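Evaluation of the Rumodier Two-Arm Kit for Small-Item Sorting
Project report, Robotics Laboratory II, Erville
March 21, 2026

1. Purpose

The Rumodier kit is sold by Sernuvetti as a bench package: 2 arms, parallel grippers, wrist cameras and a teaching program that runs on a laptop. Our project, begun in September, asked whether the kit can be used as delivered to put small metal goods into a divided box.

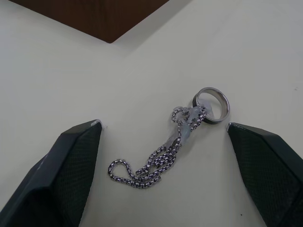
Finger geometry decided most of the test plan. The supplied fingers taper to a point, and the pads are flat with a fine textured surface. A flat pad holds a rigid part well but gives little control over a part that changes shape. A chain threaded through a ring combines both problems, as a grasp on the ring also moves the chain, and the wrist view has to show which strands will follow. We therefore treated linked items as a separate class from loose rings.

2. Method

The target was a jewelry box with a hinged lid and a divided tray. Each arm was taught its own approach path, and the order of moves was set by the operator. We logged 200 attempts over 12 sessions. An attempt counted as complete when the item lay inside the chosen compartment and the gripper had cleared the rim. 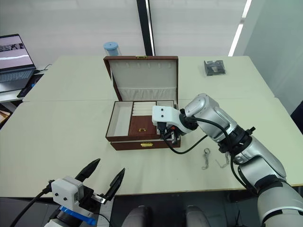 Can both arms work over the tray at the same time?
Only with paths that have been checked by hand. The teaching program stops an arm on contact but does not plan around the other one, so we kept one arm back until the first had withdrawn.

3. Results

Loose rings gave the most repeatable placements. Chains were less consistent — a low grasp often left part of the chain over a divider, and a second grasp was needed. 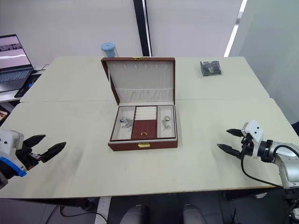
Second grasps added time to the cycle and were logged under the original attempt. Most were caused by the release height, which the program stores as one value for all items. Setting it per item required editing the path file directly, and the manual covers this in a single paragraph.

4. Recommendation

The kit is suitable for teaching and for rigid parts. For chains we recommend narrower pads and a release height stored with each item.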